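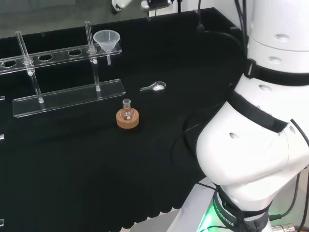 Posted 2021-07-28 by Yung-ching Kwan

Home | Projects | Notes | Contact

I finally had time to compare the two grippers I've been going back and forth on, the Grillorari and the older Brorkovard. Both went on the same arm with the same controller settings. For the test pieces I stuck with lab items, and the round-bottom flask on its cork ring was the one I cared about most, then the measuring spoon with powder in its bowl. The neck of the flask is narrow, so there isn't much to hold.

I set the closing force to 40 percent for the first runs and 80 for the rest. At 40 the Grillorari held the neck fine. The Brorkovard slipped at 40 and needed the higher setting — not something I want to use on thin glass.

The spoon was harder for both. Vinh Hoàng thinks softer pads would fix it, and he has a spare set from Lameton I can borrow in August.

The wrist camera is next. Its exposure is still set to 2000 and clear acrylic gives it trouble.

Recent posts
Rewiring the controller box
Hầu pads, first look
Camera mounts compared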